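The paper goes down first

At Stolteck, the two-armed bench cell is reset every Friday before the morning run. Fabian Kaufmann starts at half past seven and allows himself 40 minutes. He begins with the paper.

It comes off a roll, plain brown, and is cut to cover most of the white tabletop. A fresh sheet goes down when the old one has creased or picked up grease. Kaufmann used to work on the bare top, but the overhead lights bounced off it and the head camera lost the edges of pale objects. Paint was tried for a month and scratched. Paper costs next to nothing and takes a minute to change.

Next come the grippers. He wipes the fingertips with a lint-free cloth, closes each gripper on a steel gauge block and reads the opening from the controller. If left and right disagree by more than the limit on his card, he homes both and does it again. Fingertips are replaced after 200 hours. The screws behind them are checked by hand with a short key, and he marks each one with a paint pen so that he can tell later if it has crept.

The dish rack is put back last, at the left-hand end of the sheet, and a cup is laid on it for the first test.

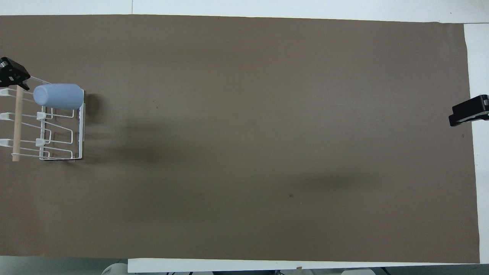
The blue cup on its side across the rack, with a gripper on either side of the bench.

The test routine has 32 moves. Kaufmann runs it at quarter speed with one hand near the stop button and watches the wrists more than the fingers. A cable that is going to snag will usually do so at the wrist, he says, and a worn tie is easier to spot when the arm is moving slowly.

Soon-im Hong keeps the log. Entry 783, from May, is the one she shows to new starters. The right arm had been stopping short of the rack, and two people spent most of a day on the software. The fault was a loose clamp under the table. It has been on the weekly card ever since, between the cable ties and the emergency stop.

"I'd still rather have the card than a clever program," Hong says. "You can read it with gloves on."

The spare fingertips are kept in a drawer under the controller, with the knife for the paper.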